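Karkthorpe to Open Shared Mending Room at Former Bus Depot

KARKTHORPE, 2022-05-11 - The Karkthorpe Repair Library will open a shared mending room in the former bus depot on Ryu Street this summer, giving residents a free place to fix clothes, bags, lamps and small household goods.

The room adds 35 workstations to the library's existing tool-lending service, which has run out of a single storefront since it was founded. Members will be able to book a station for up to three hours at a time. Walk-ins will be taken when there is space.

"People borrow a sewing machine from us, take it home and then find they have nowhere to set it up," said Soo-ah Lim, director of the Karkthorpe Repair Library. "We heard that again and again. A table and good light were what they were missing."

The depot was last used for vehicle storage and has been vacant for several years. Work on the building began in November and included new wiring, a ramp at the side entrance and a ventilation system for the soldering and gluing area. The original loading doors were kept and will be opened in warm weather.

Funding came from a mix of sources. Cirik, a local maker of thread and webbing, paid for the electrical work. The rest was raised from 273 individual donors, most of them library members. 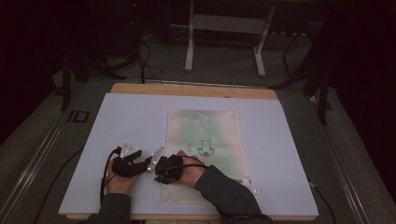
The mending room will be split into two halves. Textile work will be on the street side, with domestic and heavy-duty sewing machines, cutting tables and pressing boards. Hard goods will be on the yard side, with vises, hand tools and a testing bench for small appliances. Larger appliances, gas equipment and anything with a damaged lithium battery will not be accepted.

Staff will not do repairs for visitors but will be on hand to explain tools and help find a fault. Parts such as zippers, buckles, fuses and plugs will be sold at cost. Visitors may also bring their own.

"We want somebody to walk in with a broken zipper and walk out knowing how a zipper works," said Marwan Khoury, who will run the room day to day. "It may take them two visits. That's fine with us."

Khoury previously managed a similar workshop in Skustholm, where 400 people took a beginner's course in its first year. The same course will be taught in Karkthorpe. It covers hand stitching, patching, replacing a plug and basic tool safety, and takes place over four evenings. A separate two-evening course on backpack and tent repair will be taught by Soo-ah Na, a former sailmaker.

The library currently lends 134 different types of tools. All of them will still be available to take home, and the Ryu Street storefront will stay open for pickups and returns. Members who reserve a tool online will be able to choose either address - the catalog will be updated before the opening.

Use of the mending room is free for residents with a library card. Visitors from outside Karkthorpe can buy a day pass at the front desk. Children under 12 must be with an adult, and closed-toe shoes are required on the yard side.

Course registration opens next month. Opening hours will be posted at both locations and on the library's website.

About the Karkthorpe Repair Library

The Karkthorpe Repair Library is a nonprofit that lends tools and teaches repair skills to residents of Karkthorpe and nearby towns. It is supported by memberships, donations and the sale of spare parts.

Media contact: Dong-hyun Um, Karkthorpe Repair Library. Interviews and site visits can be arranged on request.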